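Nov 21, 2020 – cord tidying, Wanley bench

Third go at deciding how a power strip ought to live on a white board. The Brildale label maker is still missing, so nothing gets labeled. 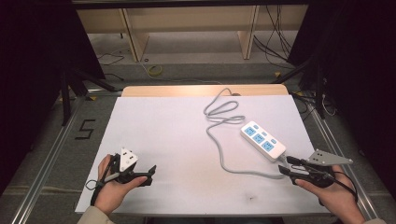

Cord slack is the whole problem. The strip itself behaves; laid at a slant, its light-blue sockets look almost cheerful. The gray cable has other plans and loops wherever it pleases. Velcro ties next, from the bag of 50 I swore was too many.

Wiped the white top with Ustum spray too. My standards for clean are flexible.

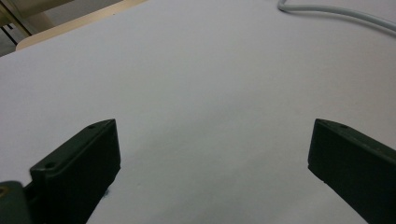
Huang's view is that ties are overkill and a loose figure eight would do. Trying both. Ties first, out of spite.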